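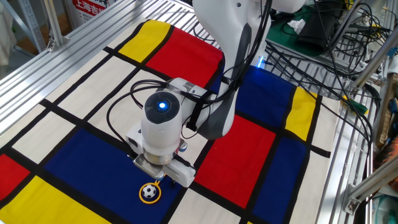
Colour-block tablecloths: your questions answered

Page last updated 05/06/2026

Welcome, and thank you for stopping by Brindow. We get a lot of lovely letters and messages about the cloth with the black stripes and the red, yellow and blue blocks, and the same queries come up often enough that it seemed kinder to put them all in one place. Make yourself a cup of tea and have a browse. If your question isn't answered, the last entry tells you how to reach us.

Which colours are in the pattern?

Red, yellow and blue, on an off-white background, with thick black stripes between the blocks. The red, yellow and blue are the plain, cheerful primary kind you'd find in a child's paintbox, and we have resisted every suggestion to make them dusty or muted (there have been several, mostly from our own family). Please do note the off-white. We've had one or two cloths sent back by customers who were expecting a bright white to go with their plates, and it's a softer, creamier shade than that. White china looks perfectly happy on it, to our eyes, but if you have your heart set on an exact match you'd be wise to ask for a swatch first.

Is the pattern the same all over?

No, and that's part of the fun of it. The blocks come in different shapes and sizes — some wide, some tall and narrow — and there are off-white ones in among the coloured ones. There isn't a top or a bottom either, so you can turn the cloth round whenever you fancy a change, or when somebody has spilt gravy on the side facing the door.

What is the difference between the Gestano and the Zodell?

They share the same pattern, so it's all a matter of what you'd like the cloth to do. The Gestano is our woven cotton. It drapes well, it gets softer as you wash it, and it feels like a proper tablecloth under your wrists. The Zodell is the wipe-clean one, with a coated top and a brushed backing so it doesn't skate about on a polished table. For everyday breakfasts, painting, homework, potting up seedlings and anything involving glue, we'd nudge you towards the Zodell. For Sunday lunch and for people who enjoy ironing (we know you're out there!), the Gestano every time. Quite a few customers have ended up with one of each and swap them over as the day goes on.

How do I measure up?

Measure the length and width of the tabletop, then decide how far you'd like the cloth to hang over the edge and add that twice to each measurement, once for each side. People very often add it only once, and then ring us up rather sadly. For an everyday table a short overhang is the most comfortable, as nobody ends up with a lapful of fabric. For a party you can go longer. On a worktable or a craft bench you might not want any overhang at all, and in that case just give us the size of the top and we'll cut the Zodell to suit.

If your table extends, measure it both ways and write to us with the two sets of numbers. There's usually a size that will do for both.

Can you make one for a round table?

We can, in either fabric, though we should warn you that the stripes will be sliced through at the edge wherever the curve happens to fall. Some people love that and some find it bothers them more than they expected. A square cloth laid over a round table, with the corners hanging down, is worth trying before you commit. You can test the idea with an old sheet.

How do I get the stripes to sit straight?

This is the question we're asked most of all, and it's a fair one. With a floral cloth you can be a hand's width out and never know, but a black stripe running slightly downhill will catch your eye all through dinner. What we do at home is choose one long stripe somewhere near the middle, line it up with the edge of the table by standing at the end and looking along it, and smooth outwards from there with flat hands. Leave the edges until last. If your table isn't quite square — and plenty of old ones aren't — go by the side you look at most, and let the other one sort itself out.

How should I wash the Gestano?

Wash it on its own the first time, please, in cool water, and after that with similar colours at 37 degrees or the nearest setting your machine has. Use a liquid detergent without bleach or brighteners. Take it out as soon as the cycle ends, give it a good shake and hang it over a line by its long edge. It can be ironed while slightly damp, on the back, with a medium iron. We don't recommend the tumble dryer. We know that some of you use one anyway, and if you must, choose the lowest heat and take the cloth out before it's bone dry.

Will the black run into the off-white?

It shouldn't. The cotton is woven and dyed for us by Taşdemir, a family mill we've worked with since our early days, and they are very particular about rinsing. What can cause trouble is leaving the cloth folded up wet, say in a laundry bag over a weekend, so do try to avoid that. Should you ever see a greyish shadow beside a stripe, don't iron it. Put the cloth straight back in cool water with a colour catcher sheet and it will very often lift.

And the Zodell?

A damp cloth with a drop of washing-up liquid, then a dry one. That really is the whole routine. Turmeric, beetroot and permanent felt pens are the three we worry about, and they want wiping up straight away, particularly on the off-white parts and the yellow. Please don't put the Zodell in the washing machine, and don't iron it. If it arrives with fold lines, lay it out flat in a warm room and leave it overnight.

Can I put hot dishes on it?

On a trivet or a thick mat, yes, by all means. Please don't put anything straight from the oven on either cloth. The coating on the Zodell will mark for good, and although cotton is more forgiving, your table underneath may not be. A heat-resistant underlay is a good investment if you serve from the pan, and it makes the table quieter as well.

Will I lose small things on such a busy pattern?

You might, a little! Anything red, yellow or blue has a way of settling on its own colour. Buttons, beads, counters and jigsaw pieces are the usual culprits. If you use the table for sorting or for board games, we'd suggest working on one of the bigger off-white blocks, or setting out a plain tray. On the other hand, several grandparents have told us how much they enjoy the blocks as a ready-made game: the yellow things on the yellow block, the blue things on the blue, and so on until teatime.

What goes with it?

Plain things, on the whole. White plates, clear glasses and one bunch of flowers in a single colour will look splendid. Black napkins are smart for the evening. If you like pattern on pattern we wouldn't dream of stopping you, and we've seen a photograph of it with gingham napkins that we thought would be dreadful and was rather jolly.

For children's parties it does most of the decorating for you. Choose one of the three colours for the balloons and leave it at that.

Do you sell matching napkins or runners?

Napkins, yes, in plain red, plain yellow, plain blue and black, all in the Gestano cotton. We made a patterned runner for a while, but the blocks had to be shrunk so much to fit that it lost its charm, and we stopped in March. We don't have plans to bring it back.

Can I have a swatch?

Of course. We send up to 2 swatches free of charge to each household. They're small, so you'll see a piece of stripe and part of a block or two, and you may not get the very colour you were hoping for. Tell us which one matters most and we'll do our best with the scissors.

How long will my order take?

Ready-made sizes are posted quickly. Cloths cut to order take 9 working days, as they're hemmed by hand and our sewing room is a small one. We make almost 300 cloths in each batch, and if a size has sold out you're welcome to join the list for the next.

What if it's the wrong size?

Send it back to us unwashed and unused and we'll exchange it gladly. Cloths cut to your own measurements can't be exchanged, I'm afraid, but do talk to us all the same. We've sometimes been able to take in a hem or turn a too-short cloth into something for a smaller table.

How do I store it?

Roll the Zodell, pattern side out, round a cardboard tube. The Gestano can be folded, and if it's going away for a long stretch, fold it along different lines each time you get it out.

How do I get in touch?

Use the contact form on the Brindow website, and please include your order number if you have one. Photographs of your table are always a help with sizing questions, clutter and all.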